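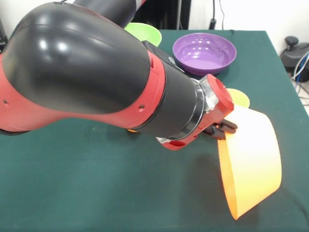 Why Did the Robot Stop?
A safety story for young readers

Robots can do the same job many times without getting tired. That does not mean they never make mistakes. At the Gerodau Learning Center, a robot arm called Utell practices picking up cups and bowls and stacking them. One afternoon in February, Utell made a mistake, and then it stopped moving. This page explains what happened and what was done about it.

What was Utell supposed to do?

Utell had been given a simple task. It had to pick up a bowl by its rim, turn it over, and set it on the table. Then it had to build a stack on top of it, using cups and other bowls.

A robot arm has joints, much as your own arm has a shoulder, an elbow and a wrist. At the end is a gripper. Utell's gripper has two fingers that move toward each other and pinch whatever is between them. If they pinch too softly, a cup may slip. If they pinch too hard, a thin cup may bend or crack.

What went wrong?

The trouble began with a number. Before a robot puts something down, it must know how high the surface is. Utell's control program, which is named Jendden, keeps a list of heights. The list says how high the table is and how tall each cup and bowl is.

On that day, one bowl was listed as 2 centimeters shorter than it really was. When Utell turned the bowl over and reached down to place a cup on it, the program believed there was still space below. There was no space. The arm kept pushing down, and the cup pressed hard against the bowl.

You may have done something like this yourself. If you walk down stairs in the dark and think there is one more step, your foot hits the floor sooner than you expect. A person feels the bump and stops at once. A robot needs a sensor to feel the bump, and it needs a rule that tells it what to do next.
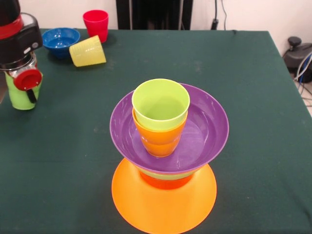 A tall stack makes this kind of mistake more serious. Each piece rests on the one below it, so a small error near the bottom is carried all the way up. If the arm pushes down in the wrong place, the pieces can tip, slide or fly off the table.

Why did the arm stop?

Utell has sensors that measure how hard it is pushing. Its limit for this task is 70 newtons. A newton is a unit that scientists use to measure a push or a pull. When the push went past the limit, Jendden sent a stop signal and the arm stayed where it was. This is called a protective stop.

No one was hurt. The cup had a crack in it and was thrown away.

A protective stop can look as if the robot is broken. In this case the stop was the part that worked correctly – the fault was in the list of heights. Utell had completed more than 3,000 placements before that afternoon, but the bowl had been added to the list only that morning.

How was the problem fixed?

The staff turned off the power to the arm before they came close to it. They measured every cup and bowl again and corrected the list. The safety team at Abdella, the company that looks after the arm, then added a new rule to the program. Utell must now move slowly for the last 8 centimeters of every placement, so that it can feel a surface before it pushes hard.

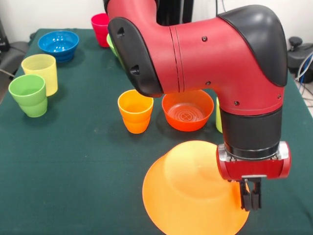

The gripper above an upside-down bowl, with cups and other bowls on the table.

Safety rules for visitors

Stay behind the yellow line when a robot is switched on, even if it is not moving. A robot that is standing still may be waiting for its next instruction.

Never reach onto the table to catch something that is falling.

If you see something that looks wrong, tell an adult right away. Do not press any buttons except the red emergency stop, and press that only if someone is in danger.

Words to know

Gripper: the part of a robot that holds things.
Sensor: a part that measures something, such as light, heat or force.
Protective stop: a stop that the robot makes by itself to prevent harm.

Last updated: March

More for young readers
How a Robot Knows Where Its Hand Is
What Does the Red Button Do?
Measuring Pushes and Pulls

Contact the Learning Center | © Gerodau Learning Center | Back to top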